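Artigos | Ciências do Consumo
Início Edição atual Arquivo Submissões

3.2 Disposição da bancada

O preparo de torradas foi estudado sobre um tampo de madeira clara, com os utensílios próximos uns dos outros. Cada participante preparou o pão em 30 sessões.
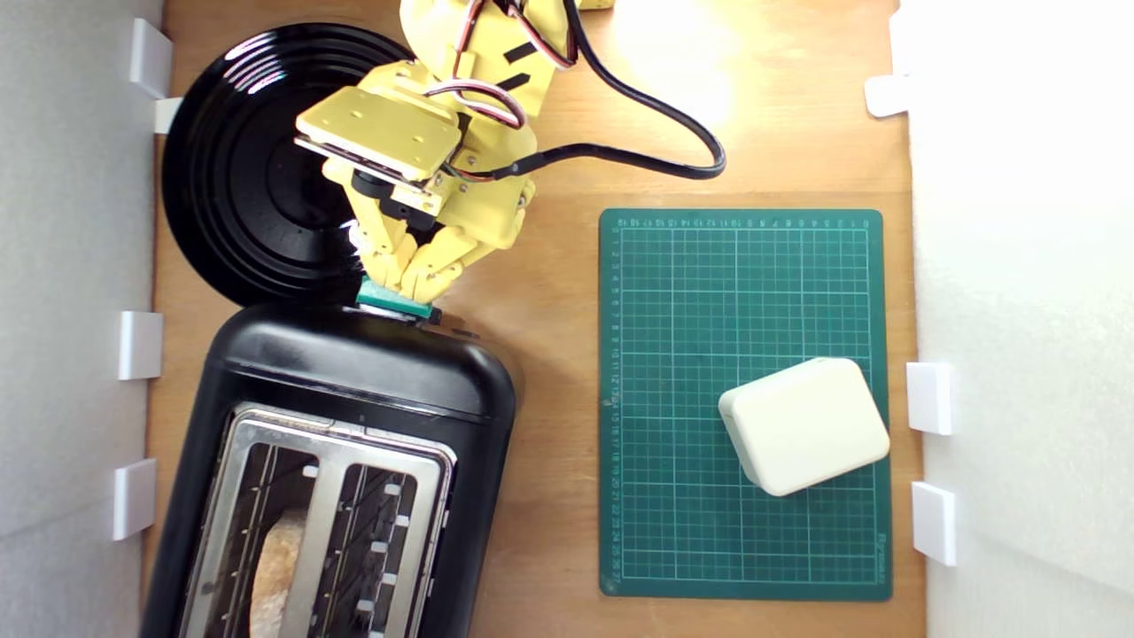 Figura 2. Torradeira preta de duas fendas, com pão na fenda esquerda; prato preto e base de corte verde.

O prato junto à torradeira encurta o percurso do pão, conforme observado por Qureshi e Nistor. As migalhas foram pesadas em separado.

Contato | Voltar ao topo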